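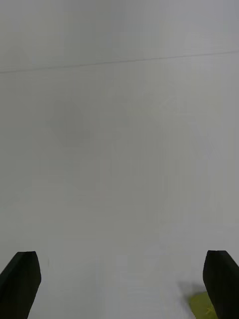

Stevemlow: teaching two arms to arrange flowers
Kamil Vondráček and Analyn Baluyot
July 19, 2018

Our question was modest. Does a policy trained on demonstrations do better if the wrist cameras are left in, given how much of what they see is plain gray tabletop? Analyn said yes. Kamil said the overhead view would do, and has asked that this be recorded as a hypothesis.

Method
We teleoperated 100 demonstrations with artificial hydrangeas and leaf sprigs, and threw out 15 in which the operator (Kamil) lost track of which arm was his left. One more vanished in a disk cleanup in April, leaving 84 for training. Stems were the hard part – long, thin and pale against a white table. 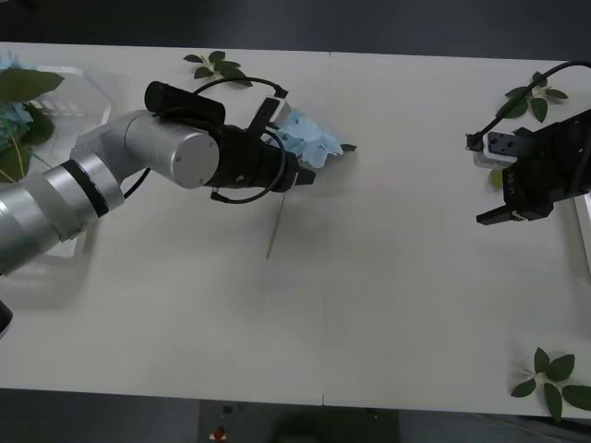 Results
With wrist views, 61 percent of test grasps succeeded. Without them the policy closed its fingers on air, with great confidence, most of the time.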